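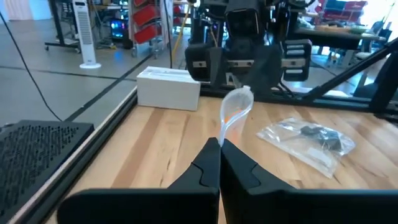
FOR IMMEDIATE RELEASE

Stondo Stables Opens Winter Schooling Series, Asks Riders to Please Read the Part About Parking

Friday, December 23, 2022 – Stondo Stables will run a low-key dressage schooling series in its indoor arena beginning in January, for riders who would like to go down centerline in front of a judge without first remortgaging the house.

The Stondo Winter Series is made up of four Saturday shows. Each one offers Introductory, Training and First Level tests, plus a walk-only class that last winter drew more grown adults than children. The barn has stopped pretending to be surprised by this and now gives the adults their own division.

Entries open the Monday after New Year's and close the Wednesday before each show. Late entries will be taken if there is room. There is usually room until the weather forecast turns nice, at which point everyone in three counties remembers that they own a horse.

Braiding is not required and, at a schooling show in winter, is considered showing off. Clean tack, a clean horse and a fastened helmet are required. Clean is understood to mean clean for the time of year. Gray horses will be judged on effort. Quarter sheets may be worn in the warm-up and in the test, and riders may wear any coat that does not flap. Last season's series featured a coat that flapped, and the horse involved is said to be doing much better.

Readers may be called from the rail. Stondo will supply a reader for anyone who arrives without one, with the understanding that the reader may be a teenager who would sooner be on her phone. Riders who go off course will be rung back in and given another try. Two errors are free of any comment from the announcer. After that the announcer, who does this for coffee and a breakfast sandwich, can't be held to anything.

The series is also the first public outing for the arena's new footing, installed this fall by Nurnov Arena Works after the old footing finished its slow trip to the corners. The new surface is a sand and fiber blend, and it has been dragged, watered, argued over and dragged again. Boarders have been riding on it since before Thanksgiving. Reviews range from "very nice" to a long speech about how the last barn did it. Nurnov will send a crew back between the second and third shows to check the depth along the long sides, where most of the lesson horses prefer to live.

Year-end ribbons will go to the top scores in each division across any three of the four shows, so a rider can miss one for a lost shoe, a sore back or a mysterious swelling that is gone by the time the vet's truck pulls in. The high-score horse or pony of the series will receive the Kaushik Cup, named for the school pony who taught most of the county to post and a fair part of it to fall. Kaushik is retired. He will be present at the January opener in his blanket, accepting carrots and giving nothing in return. Please don't let small children hand-feed him, whatever his face is telling you.

Diseo Feed and Tack is the series sponsor and will set up a table in the viewing room with gloves, hoof picks, hairnets and the other things people discover they have left at home on the kitchen counter. Diseo has also donated a bag of feed for the winner of each division. The bags are heavy. Winners should bring a friend or win by less.

And now the parking. Trailers go in the lower field if the ground is frozen and along the gravel lane if it isn't. The sign at the gate will say which. The sign is right even when the field looks fine. The tractor pulled out a good number of trailers last winter, and the tractor is older than most of the people it rescued. Trailers may not be parked across the hay barn doors at any time, including "just for a second" – the horses who live here eat on a schedule and keep track of it.

Stabling for the day is limited to a few stalls in the back aisle, first come, first served. All other horses should plan to stand at their trailers. Bring water buckets, as the outside spigot freezes in January out of what can only be spite. A negative Coggins test dated within the past year is needed for every horse coming onto the property, and a photo of one on a cracked phone is fine so long as it can be read. Dogs are welcome to stay home.

Spectators get in free. The viewing room is heated on the side nearest the heater. Chili and grilled cheese will be on sale from late morning until they run out.

About Stondo Stables

Stondo Stables is a boarding and lesson barn with an indoor arena, an outdoor arena that is currently a pond, and a waiting list for the stalls closest to the wash rack. Entry forms, test sheets and ride times are posted on the tack room door and on the barn's website, in that order. Ride times go up the Thursday evening before each show. Calling on Wednesday to ask for them does not make it Thursday.

Media and entry questions: Stondo Stables barn office, mornings after feeding.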